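Tudmont Cell 2: Post-Fault Inspection Checklist
Date: Nov 14, 2022
Inspector: Thaddeus Montoya
Reason: protective stop during bin picking, finger contact with bin wall

1. Emergency stop and enabling devices. PASS. All tested from both sides of the cell.

2. Bin clamps. PASS. Retightened. Bar clamps are acceptable for test runs only; fixed brackets are on order from Bralus.

3. Hose and cable routing. COMMENT. Slack loop at the arm can swing over the bin edge at low wrist heights. Re-tie before the next run.

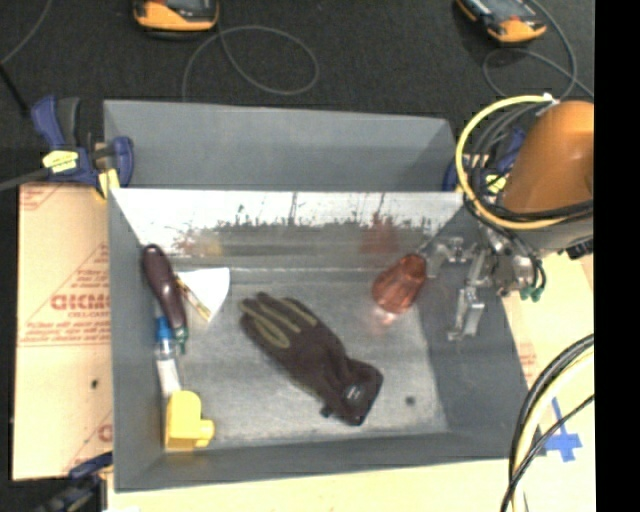
4. Wall clearance. FAIL. Planner margin was set to 3 mm after the October bin change and never checked against the new walls. Items resting close to a wall draw the fingers inside the margin.

5. Force limit. FAIL. Found at 70 N. Cell sheet calls for a lower value. A. Strickland to correct and sign.

6. Gripper linkage. PASS. No play at the joints. Next service due at 3,000 cycles.

Cell stays in reduced speed until items 4 and 5 are closed.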